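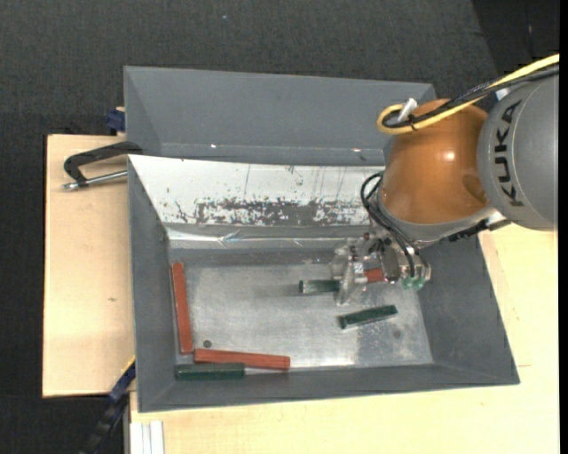 Fokberg Ferry Log

Last updated: May

A transcription of the log books kept at the Fokberg landing on the river Emer, in the years when a hand-wound cable ferry still crossed there. The books were written up by the ferry keepers, most of them by two generations of the Prothero family. This folder holds the typed text of the logs, a cleaned table made from them, and a short list of places and boat names. Page scans are not included.

The transcription was made by Triin Rimkutė, who also wrote this file.

What is in the folder

crossings.csv – the cleaned table, one row per entry. There are 4,000 rows.
books/ – plain text, one file per log book, 20 in all. Line breaks follow the page.
places.csv – places named in the logs, with the spelling used here and the spellings found on the page.
boats.csv – names of boats that passed the landing or tied up at it.
changes.txt – what was altered between versions.

The files are UTF-8. Tables are separated by commas, and text fields are in double quotes where they contain a comma. Empty cells are empty; no code is used for missing values.

Columns in crossings.csv

entry_id – book number, page number and position on the page, joined with hyphens.
date_written – the date as the keeper wrote it. Often only the day is given, with the month at the head of the page.
date_full – the date worked out from the page heading. Left empty if the heading is missing or torn.
time – as written. Keepers used "first light", "noon" and "late" as well as clock times, and these have been kept.
bank_from – "town" or "mill".
load – what was carried, in the keeper's words.
load_type – people, animals, goods, mixed or none.
toll – the amount taken, as written.
river – the remark on the state of the water, if there is one.
keeper – initials, where the entry is signed or the handwriting is clear.
note – anything else on the line.
doubt – "y" if any part of the entry was hard to read.

How the text was made

Each book was typed from the paper, then read back against it on a separate day. Spelling in the books/ files is left alone. "Cattel", "catle" and "cattle" all appear, sometimes in one week. In the table the load column also keeps the original spelling, so anyone searching for animals should use load_type instead.

Words that could not be read are marked [?]. A word followed by [?] is a best guess. Text that a keeper crossed out is inside curly brackets if it could still be read. Entries that were crossed out in full are in the books/ files but have been left out of the table.

The table was built from the typed text with Zirnesis, a small script for splitting up ledger lines. It copes well with the middle books, where each line has the same order: time, bank, load, toll. The early books are looser and the last one is mostly weather, so those were split by hand. The script itself is kept elsewhere and is not needed to use the files.

Things to know before using it

An entry is not always one crossing. Some keepers wrote a line each time the ferry went over, and others wrote one line for a whole morning, such as "carts back and forth till noon". Adding up rows will not give the number of trips, and comparing one keeper's years with another's will mislead.

The ferry stopped for floods, ice and repairs. Sometimes the keeper wrote this down and sometimes the days are simply missing. A gap in the dates should not be read as a day without passengers.

Tolls were charged per head, per wheel or by agreement. The rate card was pasted inside the cover of each book, but it survives in only a few, and two of the surviving cards disagree with what the keepers took. Regular users paid by the quarter and appear with "acct" in the toll column. No attempt has been made to turn the tolls into modern money.

The river remarks are short and were meant for the next keeper on shift. "High", "up" and "well up" are used by different people and there is no way to put them in order. A painted board stood on the mill bank, and a few entries give a reading from it – these are in the river column too, but the zero mark was moved at least once and the books do not say when.

Book 7 was soaked at some point before it was transcribed. The ink has run along the lower half of most pages, and 59 of its entries have "y" in the doubt column. The transcription of that book should be checked before anything is quoted from it.

Place names

"Fokberg" is used throughout places.csv for the town and the landing. The keepers also wrote Fokburg, Fockberg and plain F. The Emer is usually "the river" or "the water". "Prothero's" can mean the house, the yard behind it or the upper mooring, and where the meaning is not plain from the line it has been listed as unknown. If you know the bank well you may be able to settle some of these, and corrections are welcome.

People named in the logs

Passengers are sometimes named, mostly in connection with unpaid tolls. The names are kept as written. In a small number of entries a keeper passes a remark on somebody's health or drinking. These have been kept in the books/ files and left out of the note column, so the table can be used in class without reading through it first.

Suitable uses

The logs have been used for local and family history, and for looking at market traffic. Harvest shows up clearly in the goods entries, as does the autumn sheep sale. They are poor evidence for river levels and should not be used alone for that.

For a quick look at how the books read, start with book 12. It is the most even of the set, in one hand nearly all the way through, and takes 90 minutes or so to read from end to end.

Reuse

The transcription and tables may be copied, changed and shared, as long as the source is given as "Fokberg Ferry Log, transcribed by Triin Rimkutė". Please say which version you used, as the entry_id values changed when two loose pages were put back into book 3.

Corrections

Send the entry_id, the reading as it stands and the reading you think is right. A line on why helps, mainly for names. Corrections go into the books/ files first and the table is then rebuilt, so the two may differ for a short while after a new version appears.

Still to do

Add the rate cards as a separate table.
Check the boat names in books 15 and 16, where the same boat seems to have been entered under two spellings.
Work out the missing month headings in book 4.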